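About the Cenov group

Cenov is the manipulation research group at Vokomero. We study how robots can learn two-handed handling of ordinary objects from demonstrations given by people, and we publish methods, task definitions and evaluation results. Vokomero builds handling equipment for packing and returns centres. Cenov was set up inside the company to work on the items that such equipment handles badly: soft goods, open shapes, and anything that changes outline when it is picked up.

What we work on

Most of our effort goes into a single question. If a person carries out a task with a pair of hand-held grippers, how much of what they do can be passed to a robot fitted with comparable jaws, without the robot having been present when the task was shown? The attraction of the approach is speed. An operator can show a task at close to a natural working pace, and does not need to learn how to steer an arm from a distance. The difficulty lies in the differences. A person can lean, shift their weight and twist a wrist into positions that an arm on a fixed base cannot copy. A demonstration that looks clean may therefore be of no use to the machine.

Our method, which we call Cetia, deals with this at the point where demonstrations are selected. Each recording is reduced to the paths of the two grippers, the opening of each pair of jaws and the view from the operator's head. The gripper paths are then replayed against a model of the target robot. Segments the robot could not follow are marked. A recording with a short marked segment is repaired by finding a nearby path that keeps the same contact with the object; a recording with a long one is set aside. The policy is trained only on what remains.

Setting recordings aside is expensive, and the first version of Cetia rejected too many. The current version checks the approach and the contact separately. Approach paths can be altered freely provided that nothing is struck, so only the contact part is held to a strict limit. This change was made in May and is the version described in the rest of this page.

The hat stand task

We use a small set of reference tasks so that results from different versions can be compared. The one we report most often is the placing of a cap on a wire stand. It was chosen for three properties. The cap is soft in the crown and stiffer in the brim, so the outcome depends on where it is held. The stand is light and open, and moves if it is pushed. The two hands have different jobs: one carries the cap, the other steadies the stand or corrects the brim.

The cap starts each trial in a different position on the table. Operators are told the required end state and the time limit, and are otherwise left to choose their own grasp. We found early on that strict instructions gave tidy recordings and a brittle policy.
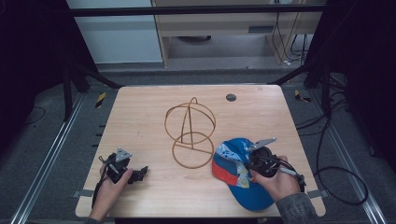 Cap and wire stand on the task table, with a hand-held gripper in each hand. The right-hand jaws are at the crown of the cap.

A trial counts as a success when the cap rests on the stand, both grippers have let go and the stand is still upright. Partial placement is logged as a failure, with a code for the stage at which it occurred. We do not award part marks, as earlier scoring of that kind hid a fault in the release motion for several versions.

Current result

The training set for the reported result began with 230 recordings. After filtering and repair, 128 were kept. A policy trained on the smaller set was more reliable than one trained on the full set, with the same network, the same training time and the same starting positions at test. The gain came almost entirely from the grasp and lift stages. Performance at the release stage did not change enough for us to claim an improvement.

Each policy was trained 5 times from different starting seeds, and the order of the two methods was the same on every run. We regard this as adequate evidence for the hat stand task and weak evidence for anything else. Two of our other reference tasks, folding a cloth and closing a zipped pouch, show a smaller gain in the same direction. A fourth, turning a sleeve right side out, shows none. Our working explanation is that the sleeve task has long periods of contact, and the present repair step is too cautious to keep them.

Known limits

Cetia assumes that the jaws on the hand-held device and those on the robot close in the same way. It does not measure grip force. Operators vary force a good deal without meaning to, and we believe this accounts for part of the release problem — the cap can spring back as the jaws open. Adding a force reading is the next planned change to the hardware.

The method also needs an accurate model of the target robot and its surroundings. If the table height is entered wrongly, the filter will pass recordings that it ought to reject. We now repeat the height check at the start of every session, and whenever the table has been unclamped.

How the group is organised

Cenov has 3 strands of work: recording, learning and evaluation. Evaluation is kept apart from the other two. The people who score trials are not told which policy is running, and the list of starting positions is held back from those who train it. The recording strand looks after the grippers, the calibration routine and the operators' written guidance. The learning strand maintains Cetia itself.

Long recording campaigns are carried out with Vương, a contract engineering firm that also machines the mounting plates for our devices. Vương's operators follow the same guidance as our own, and their recordings pass through the same filter with the same limits.

Working with us

We accept proposals for new reference tasks from universities and from other companies. A proposal should state the objects, the required end state, the time limit and the conditions that count as failure. Tasks must be possible with two jaws and no other tools. We are chiefly interested in soft items with one stiff part, and in tasks where the second hand is needed for only part of the time.

Student placements are offered in the recording and evaluation strands. Applicants should be comfortable with repetitive bench work and with keeping careful records. Enquiries go through the Vokomero contact page, marked for Cenov.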